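Home | Journal | Back Issues | Membership | Grants | Contact

Progress Report to the Perel Fund: Digitizing the Furmont Maze Survey
By Liya Dinsa | October
Shares 16 | Comments 0

The grant covers scanning, cataloging and online release of the Furmont survey papers, a set of field notes and measured plans of hedge and turf mazes. The full set runs to 508 sheets. At the end of this period 428 had been scanned and checked against the paper index.

Scans are made at one fixed resolution and saved as uncompressed masters, with a smaller copy for reading online. File names follow the sheet numbers in the Haslinger index, including its duplicate numbers, which carry a letter suffix.
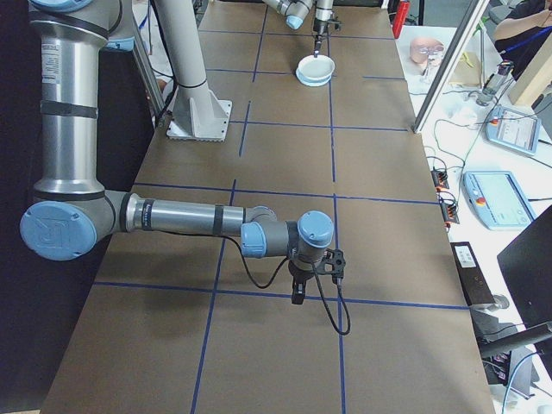

Sixteen of the remaining sheets are large folded plans that exceed the scanner bed. Tekle Assefa has obtained a quote from Brovel for flat copying. The cost falls within the equipment line and no transfer between budget lines is requested.

Catalog records now hold site name, county, maze type, surveyor and path width where the surveyor gave one. Path length was dropped as a field in the first quarter. The surveyors measured it in different ways, and the figures cannot be compared.

Yeshi Gudeta is correcting the text of the handwritten notes. Pencil entries on the turf maze sheets are slow to read, and two surveyors used the same initials.
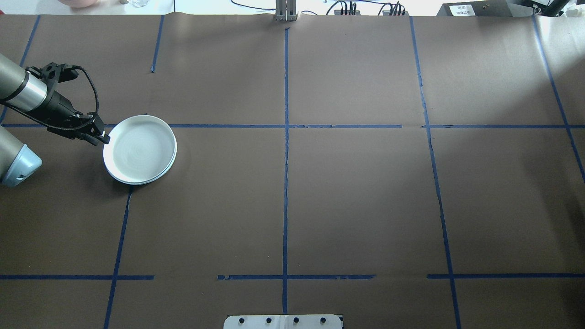

Will members be able to search the plans by maze type?
Search by type will open to members with the second release, once the turf maze records have been corrected.

Work for the next period: copy the folded plans, finish the turf maze notes, and send the draft reader's guide to Mitiku Gebreyes for review. Spending to date is in the attached table.

Previous report | Next report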